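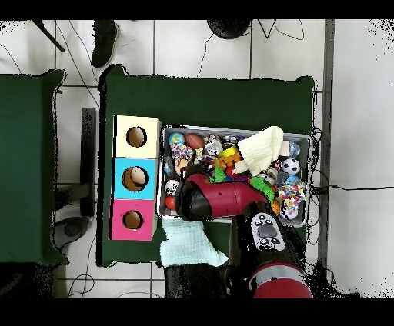 遅い船で、遠くの入り江へ

エスマイル・ヴァヒディさんが選んだトローラー「Okodari」と、急がない船旅のこと

Usaの港に着いたのは朝の六時すこし前で、桟橋の板はまだ夜露で黒く光っていました。早すぎたかしらと思いながら歩いていくと、いちばん奥の係留場所でもう湯気が上がっています。操舵室の扉が開け放してあって、中から「お茶、濃いのと薄いの、どっちにします?」と声がかかりました。エスマイル・ヴァヒディ(Esmaeil Vahidi)さんです。

初対面の挨拶より先にお茶の濃さを訊かれたのは初めてで、わたしはすっかり嬉しくなってしまいました(濃いほうをお願いしました)。小さなガラスの器に注がれた紅茶を両手で包んで、角砂糖をひとつかじって、それからようやく名刺を出したという次第です。

船の名はOkodari。造船所はGrurnamoといって、いまではもう新しい船を造っていないところですから、名前をご存じない読者も多いでしょう。排水量型の、どっしりとしたトローラーです。船首は高く、船尾は丸く、横から見ると長靴のような形をしています。ヴァヒディさんは「冬の靴みたいでしょう」と言うのですが、たしかに、濡れた道をどこまでも歩いていけそうな頼もしさがありました。

速い船を降りるまで

もともとヴァヒディさんは、速い船が好きな人でした。前に乗っていたのは滑走型のスポーツボートで、港を出てスロットルを倒せば、沖の島まであっという間。週末ごとに友人を乗せ、昼には魚を食べて、日の高いうちに帰ってくる。それはそれで楽しかったといいます。

「ただね、島に着いてから、することがなかったんです。着くことが楽しみだったから、着いたら終わってしまう」

あるとき、帰り道で機関の調子が悪くなり、残った片方だけでのろのろと戻ることになりました。いつもなら飛ばしてしまう岬のすぐ沖を、半日かけて通ったそうです。崖の途中に細い滝があることも、その下に小さな砂浜があることも、その日まで知らなかった。奥さまは甲板に座ってずっと崖を見ていて、港に着くころに「今日がいちばんよかった」と言ったのだとか。

船を買い替える話というのは、たいてい大きくするか、速くするかのどちらかです。わたしもずいぶん多くのオーナーに話を聞いてきましたけれど、遅くしたくて買い替えた方は数えるほどしかいません。けれどヴァヒディさんは、その翌月にはもう売りに出ているトローラーを探しはじめていました。

三隻を見て、また最初の船に戻る

探しかたは、たいへん几帳面なものでした。候補は3隻。どれも古い船で、どれも値段は似たようなものだったといいます。

はじめに見たのがOkodariでした。外板はくすみ、操舵室の窓枠からは雨が染みた跡が茶色く垂れていて、仲介の人も申し訳なさそうにしていたそうです。次に見た船は内装が見違えるほどきれいで、革張りのソファまで入っていました。奥さまはこちらを気に入りかけたのですが、機関室の床板を上げたところで話が変わります。配管のまわりに手が入らないのです。ポンプをひとつ外そうと思えば、隣のタンクをどかさなければならない。

「わたしは自分で直したい人間なので、手が入らない船は困るんです。人に頼むとしても、頼まれた人が困るでしょう」

最後の船はあらゆる点で悪くなかったのに、試運転で舵を切ったとき、なんとなく好きになれなかった。理由は今でもうまく言えないそうで、でも、こういう「なんとなく」は案外大事なものです。船とはこれから雨の日も一緒に過ごすのですから、舵を握って嬉しくないのでは長続きしません。

そうして結局、雨染みのあるOkodariに戻ってきました。機関室に入って、膝をついて、エンジンの両側をぐるりと触ってみたら、どこにも手が届いた。それで決めたのだそうです。

Ghaffariの作業場で過ごした冬

購入してすぐ、船はGhaffariの作業場に入りました。港から川を少し上がったところにある小さな修理場で、上架の設備は古いものの、木部の仕事で知られています。ヴァヒディさんは仕事のない日にはかならず通い、January(一月)のいちばん寒い時期にも、ストーブの脇で窓枠を削っていたといいます。

いちばん手間がかかったのは、その窓でした。染みているのは枠の下側だけだろうと思って外してみると、水は枠を伝って内張りの裏まで回っていて、結局、操舵室の前面をそっくり剥がすことになったのです。予定は延び、春に進水するつもりが梅雨に入ってしまいました。

それでも、この話をするときのヴァヒディさんは実に楽しそうです。剥がした板の裏に前のオーナーの鉛筆書きが残っていて、潮の時刻らしいものと、買い物の覚え書きが並んでいたとか。ランプの芯、玉ねぎ、塩。その板は捨てずに磨いて、いまは海図台の脇の小さな棚になっています。字は消えないように裏返さず、そのまま上に向けてあります。

機関のほうは、驚くほど素直だったそうです。燃料の管を引き直し、冷却水のポンプを新しくし、ゴム類をすべて替えて、それでおしまい。もっと悪いものが出てくると覚悟していたので、拍子抜けしたと笑っていました。電気の配線だけは全部やり直しています。古い線があちこちで継ぎ足されていて、どれがどの灯りにつながっているのか、修理場の人たちと一緒に懐中電灯を持って這い回ったのだそうです。線の両端に布の札を縫いつけたのは奥さまで、几帳面なご夫婦だなあと、機関室をのぞきながらわたしはすっかり感心してしまいました。

岬を回ってみる

さて、お茶を二杯いただいたところで、舫いを解いて出ることになりました。

風は北西の弱いもので、港の外には前の晩のうねりが少し残っています。エンジンの音は低く、操舵室で普通に話ができます。回転計の針が2000のあたりに来ると、船は腰を落ち着けたようになり、そこから先はいくら押してもあまり変わりません。波を立てるばかりで、燃料がもったいないだけ。ですから普段はもう少し下げて走るのだそうです。

うねりが斜め前から来ると、船首がゆっくり持ち上がって、ゆっくり下りる。滑走艇の、あの腹に響く打ちつけとはまるで違います。わたしは船酔いをするほうなのですが、この日は操舵室の後ろの長椅子に腰かけて、しまいには窓に頭をもたせかけてうとうとしかけました(取材中に申し訳ないことです)。

舵は重めです。油圧のアシストをつけたらどうかと修理場にも勧められたけれど、断ったとのこと。しばらく持たせてもらって、その気持ちがわかる気がしました。手のひらに、船の尻のあたりを水が押してくる感じが伝わってくるのです。少し当てて、待って、戻す。慌てて大きく切ると、忘れたころに船が曲がりはじめて、こちらがまた慌てることになります。わたしの引いた航跡は、お世辞にもまっすぐとは言えませんでした。

例の滝の前では、機関を中立にしてしばらく漂いました。水の少ない時期で、滝は糸のように細かったのですが、風が止むと音だけは聞こえてきます。ヴァヒディさんは何も言わず、双眼鏡をこちらに渡してくれました。

暮らすための船内

船内は前から寝室、台所、居間を兼ねた操舵室という並びで、寝泊まりするのはもっぱらご夫婦の2人。友人を泊めることもできますけれど、長椅子を広げる形になるので、背の高い人には少々つらいかもしれません。

台所が思いのほか広いのは、改装のときに冷蔵庫を小さくしたからです。普通は逆でしょう、と尋ねると、港々で買えばいいのだからという返事でした。その代わり、鍋をしまう場所は深く取ってあり、揺れても鳴らないように、あいだに厚い布が挟んであります。お昼にはその鍋のひとつで、豆と香草の煮込みを作ってくださいました。乾いたライムがまるごと入っていて、酸味のなかに少し苦みがあって、潮風で冷えた体にしみじみとおいしい。おかわりまでいただきました。

一度に走る距離は最大でも100海里までと決めているそうです。燃料にはまだ余裕があっても、そこで必ずどこかに入る。夜通し走ることはしません。若いころに一度、夜の定置網でひどい目に遭ったことがあって、それ以来の決まりごとなのだとか。その顛末もたいへん面白いのですが、長くなりますし、ご本人から「奥さんに内緒の部分があるので」と釘を刺されましたので、ここでは控えておきます。

これから遅い船を探す人に

帰りの道々、古いトローラーを探している読者に何か、とお願いしてみました。ヴァヒディさんはしばらく考えてから、雨の日に見に行くといい、と言いました。天気のいい日の船はみんな美しく見えるし、売るほうも気分がいい。雨の降るなかで操舵室に一時間ほど座って、どこから水が来るかを見る。それから床板は全部上げてもらうこと。嫌な顔をされたら、お礼を言って帰ってくればいいそうです。

もうひとつ、家族が船のどこに座るかを見ておくように、とも。Okodariを最初に見た日、奥さまは挨拶もそこそこに船尾の甲板へ出て、手すりにもたれて川面を眺めていたそうで、いまも走っているあいだはたいていそこにいるのだといいます。わたしが乗った日は月曜日で、奥さまはお仕事。船尾には毛布を畳んで載せた椅子が、ひとつ置いてありました。

この夏は、もう少し西の島まで足を延ばすつもりだそうです。海図台に広げた紙の海図には、鉛筆で薄く線が引いてあって、入り江ごとに小さな丸がついています。風呂のある港は二重丸。パン屋のある港には、奥さまの字で「パン」と書いてありました。

港に戻ると、潮がだいぶ引いていて、桟橋に上がるのにひと苦労しました。荷物を引き上げてもらい、礼を言って歩きだしたところで、後ろからまた声がします。お茶をもう一杯どうですか、と。帰りの列車にはまだ間があったので、わたしは荷物を置いて、もう一度船に戻りました。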